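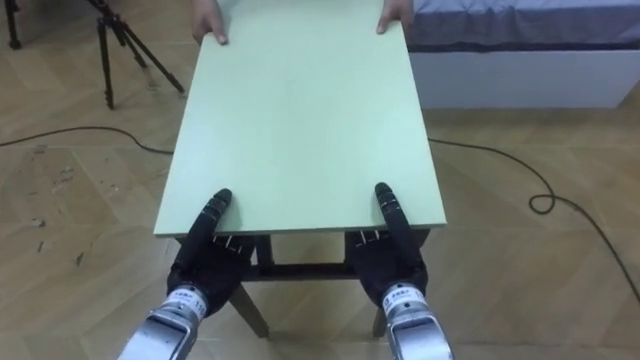

What wears out first on a two-armed machine with five-fingered hands?

The finger tendons, by a wide margin, and after them the wrist wiring. On our machine the long fingers go before the short ones, because they spend their days lying flat on top of things and pressing down.

(Slide 2. Say hello. Thursday crowd is mostly maintenance people, so skip the history of robotics and get going.)

I'm Ignacio Ortuño, and I look after one machine. One! We call her Dalisay, and I've had the covers off her more often than I've had the covers off my own car. Tonight is all about what I do in a normal week to keep her lifting furniture with a partner at the other end.

Start with the wrists. Each wrist housing carries a label band, and I want you to love those labels as much as I do. When a hand comes off for service, the label goes in the log before a single screw moves. We swapped left and right parts once in June and spent an entire afternoon chasing a calibration fault that was really a bookkeeping fault. (Pause, people laugh at this, let them.)

Slide 3, the log. It's a plain spreadsheet called Kedier, after the street our first shop was on. Every two-person lift gets a row. As of this talk there are 2,122 rows, and I have read all of them, which my family thinks is a strange way to spend an evening. What I look for is drift. If the left hand needs a little more squeeze than it did last week for the same panel, I pull that hand before it starts complaining.

Slide 4, the weekly check. Six steps, same order every time:

Power down and let the arms settle on the rest.
Wipe the finger pads with a damp cloth, then a dry one.
Bend each finger by hand and feel for grit.
Check tendon slack on the long fingers.
Look over the wrist wiring with a flashlight.
Power up, zero both hands, close them on the test block.

Step three is my favorite. You can feel a bad joint long before the software sees it. There's a tiny crunch, like sugar under a spoon. Bring the spare finger and pass it around here so people can try it!

Slide 5, the shared lift. This is where the setup work pays off. Two hands on the near edge, a person on the far edge, and the grip is a pinch with the long finger on top and the palm underneath.
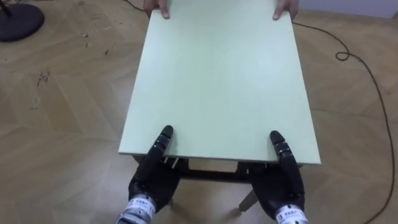
What makes or breaks that pinch is how evenly the two hands share it. If one side squeezes harder, the panel wants to twist, and the person feels it in their wrists right away. So we set the hands as a pair, never one at a time. I close both on the test block, read both force values, and trim the stronger one down to meet the weaker one. Going the other way around eats tendons. I learned that on my first set and I'm still a bit sore about it.

The numbers, for those who like them: I retension the long fingers every 100 lifts. The short ones go roughly three times as long. Lift 101 is always a slow one with a light panel, and I stand next to the stop button for it.

Slide 6, the floor. Walk it before you power up. Cables get routed wide of the feet, both the machine's and the partner's, and a loop in a cable gets straightened out before anybody walks backward with a load. Sweep too. Grit on the floor ends up on the panel, and grit on the panel ends up in a finger joint.

Slide 7, spares. Keep one complete hand bagged and already zeroed. Ours lives in a padded Skillgate case with its own page in the log. Changing a whole hand takes me less time than finding one broken tendon, so I change the hand, get the machine lifting again, and do the fiddly work at the bench with coffee and good light.

(If time is short, drop the Lastivau story. If there's time, tell it, it's a great one: wrong grease, stiff fingers, two days of cleaning.)

Questions. Someone will ask about gloves over the fingers. We tried them, they bunch up at the second joint, and I'd love to hear from anyone who has found a pair that doesn't.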